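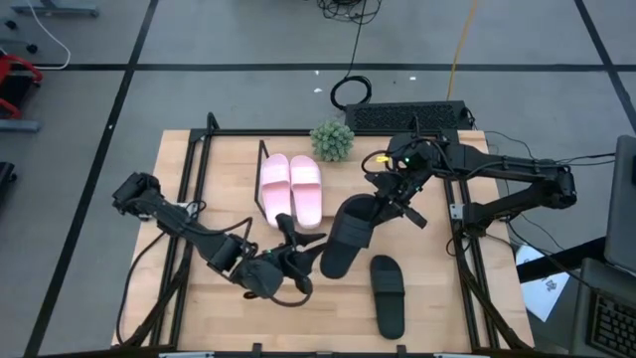
Re: [braleo-players] Moschos update, first impressions

Grigoris Alexiou wrote:
> Installed Moschos last night and my old harbor map
> takes forever to load. Anyone else? Also, are the
> ferries in yet or do we wait again?

Ferries are in! I spent most of the evening riding one back and forth past Cidmont (the new island, go see it at night). My big map has 2,176 blocks of canal and it loaded fine once I cleared the old cache folder, so try that first.

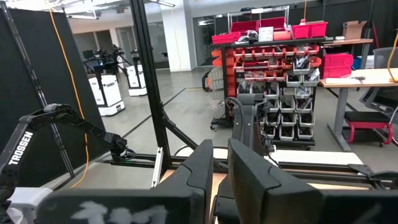

Gripper fingers, with the other arm at left

Rain fills the canals now too, and I flooded my own bakery. Loved it. The goats still walk through fences, same as in June.
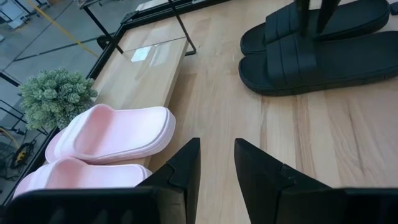
Ferry notes

Each dock needs 2 lamps or the boat won't stop. A ferry holds 11 villagers plus you, and the ticket price starts at 200 coins, but you can change it at the dock sign. I run mine free and the town is packed! 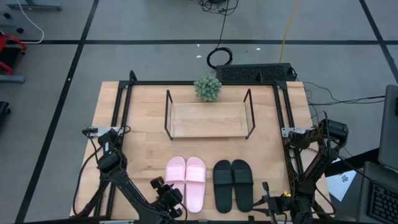
Do mods from before Moschos still work?
Most do, but Denumby has to be reinstalled or the map screen stays gray.

Sowmya Krishnan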